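Gulitz will keep its paper parking forms for another year

By Ese Olatunji
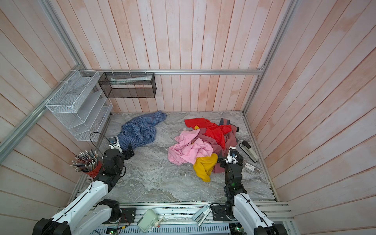 White papers in a black mesh basket, with a white wire organizer on the planks to its left.

I went to the town meeting on 21st March expecting to be home in time for dinner, and I was still in my chair at a quarter to ten. Parking permits! If you'd told me ten years ago that I'd one day sit through three hours on resident parking permits and come out of it in a good mood, I'd have laughed at you.

Anyway, the news is that Gulitz is keeping its paper application form. The plan had been to drop it in July and move everybody over to the online system, which is run by a company called Stenix and has been up since last summer. The council voted five to two to hold off for a year, so if you (like my mother, and like me when my password stops working) still fill in the green form with a pen, you can carry on doing that.

A bit of background for anyone who parks in a driveway and has been spared all this. The town gives out 2,000 resident permits a year, mostly for the streets between the station and the river. Last year 278 of the applications came in on paper. Folasade Adebisi, who runs the permit desk, told the meeting that the paper ones take her staff a lot longer, partly the typing and partly the handwriting. She was very good-humored about it, but she also said she'd had a form in January where she could read the license plate and nothing else.

The town puts the cost of keeping paper going at $3,000 a year, counting the printing, the postage and some extra hours at the desk over the summer. I thought that sounded pretty cheap, and I heard somebody behind me mutter the same thing. Councilman Efe Chukwu didn't agree. He pointed out that the money comes out of the same pot as the crossing guards, and that it comes out every single year, and he'd like to see it spent on the sidewalk by the school. Fair enough. I walk on that sidewalk and it's terrible.

The push to keep the form came from Bukola Shehu, who lives on Zumitz Street and started a petition in the fall after her neighbor got two tickets while waiting for help with the website. She ended up with 494 signatures, and she brought them in a shoebox and put it on the table in front of the council, which got a round of applause before she'd said a word. Her main point was that plenty of people on her street don't own a computer, and the ones with a phone don't all want to take a picture of their utility bill and send it off to who knows where.

"I'm not against the website," she told me in the hallway at the break. "I used it. It took me two evenings. I just think there should be a way to do it with a stamp."

The two evenings got a lot of nods. The complaint I heard most was about the part where you upload proof of address, which apparently won't take a file over a certain size and doesn't say so, it just sends you back to the first page. A man in a rain jacket stood up and said he'd been sent back to the first page six times. He wanted that in the minutes, and it is in the minutes, I checked.

Then there was a long stretch about visitor passes that I'm going to skip, except to say that nothing changes there. You still get a book of ten and you still have to scratch off the date. If you run out, the second book costs what it did before.

One thing the council did agree on without any fuss was putting in a place to drop forms off after hours. Right now you can only hand them in at the desk, which closes at four, so anyone with a regular job has to mail theirs or take a long lunch. Ladi Chukwu (no relation to the councilman, she says people ask every week) owns the Bako bakery across from the station and offered to have blank forms by her register. The council said yes to the blank ones. Filled-in ones have your address and plate number on them, so those have to go straight to the town, and there'll be a locked slot by the side door of the hall for them. No date on the slot yet. I asked twice.

So, what you need to know if your permit is running out. Current permits are good through the end of July. The green form will be at the permit desk and at the bakery, and the town says it will mail one to anybody who calls and asks. You need a copy of your registration and one piece of mail with your address on it, and please, for Ms. Adebisi's sake, print your plate number in capitals. If you'd like to try the website instead, the desk will sit down with you and help on weekday mornings, no appointment.

The whole question comes back to the council next spring. Mr. Chukwu said he'll be asking for a count of how many people used paper and how long each form took, and Ms. Shehu said she'd be asking how many people got sent back to the first page. Stenix didn't have anybody at the meeting. The town clerk says the file size problem has been reported to them and that she's waiting to hear back.

Next month's meeting starts half an hour earlier and is mostly going to be leaf pickup.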